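Home Advice Repairs Spares Trade FAQ Contact

We use cookies to remember your region and basket. Accept / Settings

Portable lamps and replacement bulbs: frequently asked questions
Last revised Mar 19, 2026

The answers below apply to plug-in lamps used indoors on the UK mains supply. Fixed ceiling and wall fittings are dealt with on the Fixed Fittings page. Where a lamp's own instructions differ from the advice given here, follow the instructions.

Choosing a bulb

What do the letters and numbers on the cap mean?

They give the type of cap and its size. E means an Edison screw, and the figure after it is the diameter of the thread in millimetres. B means a bayonet cap, again with the diameter in millimetres. GU and G types have pins, and the figure is the distance between pin centres. The cap has to match exactly. Small screw and small bayonet bulbs are commonly the same shape in the glass and are easily confused in the packet, so check the cap code printed on the box.

Can I judge brightness by watts?

No. Watts measure the power drawn. Light output is given in lumens. With filament bulbs the two moved together closely enough for watts to serve as a guide, but LED bulbs of the same wattage can differ widely in output. Compare lumens first and then watts, if running cost matters.

How many lumens do I need for reading or writing?

For a single lamp placed close to the page, around 400 lumens is usually enough. The amount of light reaching the page falls quickly with distance: doubling the distance from a bare bulb leaves a quarter of the light. Lowering the shade is often more useful than fitting a brighter bulb. A lamp meant to light a whole corner of a room needs considerably more.

The shade has a label giving a maximum wattage. Does it apply to LED bulbs?

It does. The limit is set by the heat the holder, shade and wiring can stand, and is compared with the actual wattage of the bulb, not the "equivalent" figure on the box. An 11 W LED bulb counts as 11 W even if the packet says it replaces something much higher. A few lamps carry a separate LED limit. If there are two figures, use the one for the type of bulb being fitted.

Can I fit an LED bulb in a fully enclosed shade?

Only if the packet says it is suitable for enclosed fittings. An LED bulb gives off less heat than a filament bulb, but its electronics sit in the base and are sensitive to temperature. In a closed globe the heat has nowhere to go and the bulb is likely to fail early. An open conical or drum shade doesn't normally cause difficulty, though bulbs mounted cap upwards run warmer at the electronics than bulbs mounted cap down.

Which colour temperature should I choose?

Colour temperature is given in kelvin. Lower figures look yellower and are sold as warm white; higher figures look bluer and are sold as cool white or daylight. The choice is mostly one of taste. Mixing two different values in one room tends to be noticed more than either of them alone. For matching paint or thread, the colour rendering index matters more than the colour temperature, and the higher the index the better.

Dimming and flicker

Why does my new bulb flicker on the old dimmer?

The likely causes are a bulb not made for dimming, or a dimmer whose minimum load is higher than the bulb draws. Older dimmers were built for filament loads and may not work steadily with a few watts. Check first that the packet says "dimmable". If it does, the dimmer needs changing for a type made for LED loads. Plug-in lamps with a dimmer on the flex are affected in the same way, and the inline dimmer can be changed by a competent person.

The bulb glows faintly when switched off. Is it faulty?

Usually not. A small current can pass through an illuminated switch or between cables that run side by side, and an LED needs very little to glow. On a plug-in lamp with its own switch the effect is less common. If it occurs, check that the switch breaks the live conductor and not the neutral. A lamp with a non-reversible plug that has been wired the wrong way round will switch the neutral, leaving the holder live when the lamp is off. Have it corrected before further use.

My lamp buzzes at low settings.

Some noise is normal with certain combinations of bulb and dimmer. Try another make of dimmable bulb. Noise that comes from the holder or from the plug is a different matter and points to a loose connection. Unplug the lamp.

Flex, plug and fuse

Which fuse should be in the plug?

The fuse protects the flex, and its rating is chosen to suit the flex. Most table and desk lamps have thin flex and take the lowest of the common ratings. A lamp supplied with a moulded plug should be refitted with a fuse of the same rating as the one removed. Replacing a blown fuse with a higher rating to stop it blowing removes the protection and hides the fault.

Why does my lamp have only two wires in the flex?

It's probably Class II, meaning double insulated, and will carry the mark of one square inside another. Such lamps don't need an earth. A lamp with exposed metal parts and no double square should have a three-core flex with the earth connected to the metalwork. If a metal lamp has neither, don't use it until it has been checked.

Can the flex be lengthened?

Replace it with a longer length of the correct type instead of joining on a second piece. Taped joints are not acceptable. If the lamp is moved often, a flex that is too long is a nuisance in its own right: it gets trapped under table feet and behind drawers. Where the flex enters the base there should be a cord grip, and pulling gently on the flex should not move the conductors inside.

How often should a lamp be looked over?

At home, whenever the bulb is changed is a sensible habit. Unplug the lamp and let it cool. Look along the whole flex for cuts and flattened places, check the plug for cracks or browning, and check that the holder is firm. In workplaces and rented rooms the interval depends on use, and should be decided by whoever is responsible for the equipment. Our Urnville and Altness counters can test portable lamps; allow 2 working days.

Desk lamps and flexible stems

Where should a desk lamp stand?

On the side opposite the writing hand, with the lower edge of the shade below eye level so that the bulb can't be seen directly. With a screen in use, angle the shade away from the screen surface. A strong lamp in an otherwise dark room is tiring over long periods, so keep a second, weaker light on elsewhere.

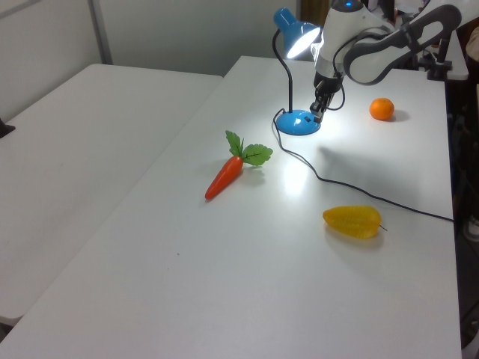 Christos Vrettos writes that the advice on placing a lamp opposite the writing hand is of little help to left-handers whose only socket is on the left, and asks whether it would be better to run an extension lead or to put up with the shadow.

We would run the lead, provided it is fully unwound, lies against the wall and doesn't cross a walkway. Where that can't be done, raise the shade and move it further back, so that it shines from in front of the hand. The shadow will then fall towards the writer.

The gooseneck won't hold its position. Can it be tightened?

As a rule, no. A gooseneck is held by friction between its windings, which wear with use. Repeated bending in one place makes that section slack first. Check that the stem hasn't simply worked loose at the base nut, which on many lamps is a 19 mm hexagon reached from underneath. Unplug the lamp before opening the base, and don't let the stem turn while tightening the nut, or the conductors inside will twist. If the stem itself is slack, it has to be replaced. A heavier bulb than the original will also make a sound stem droop.

The switch in the base feels loose.

Press-fit switches can work out of their opening without any electrical fault. If the switch still clicks cleanly it can be reseated with the lamp unplugged. Stop using the lamp if the action is soft, if the switch sticks halfway or if it gets warm. Replacements must match the original in rating as well as in size.

Spares and disposal

Do you stock stems and holders for older lamps?

Caron stems are held at Tromodden and sent out on request. Have the thread size and overall length ready. Holders in the common caps are kept at all counters. Stems for the discontinued short pattern will be available again from April.

How should old bulbs and lamps be disposed of?

LED and compact fluorescent bulbs go to a recycling point, not into household glass. Compact fluorescent bulbs contain a small amount of mercury and should be kept unbroken. Whole lamps count as small electrical items. Remove the bulb and hand it in separately.

Contact: Spares Desk, Tromodden | Terms | Privacy | © 2026 Caron | Back to top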